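Gripper trials get going at Hellside

We finally kicked off the gripper comparison at Hellside this week, and I've been itching to write it up! Three candidates are on the list - one from Naris, one from Schwerdtfeger and our own Covska design - and each gets 200 picks out of the same metal bin with the same controller settings. The blocks get tipped in any old how, so no two starts are alike.
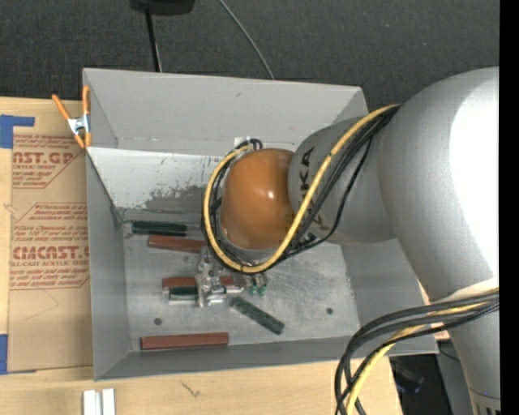 The KUKA arm reaching into the bin, with green and reddish-brown blocks to go at.

First numbers are in for the Naris, which managed 111 clean picks before we stopped on Saturday for a rethink of the approach angle. Blocks lying right up against a wall are the hard ones (no surprise there), and I'd like to try a slower descent on those before we call it a fair score. Each swap to a new gripper takes us about 40 minutes with the recalibration, so we're doing them one at a time. Schwerdtfeger is up next, and I'll post the full table in November.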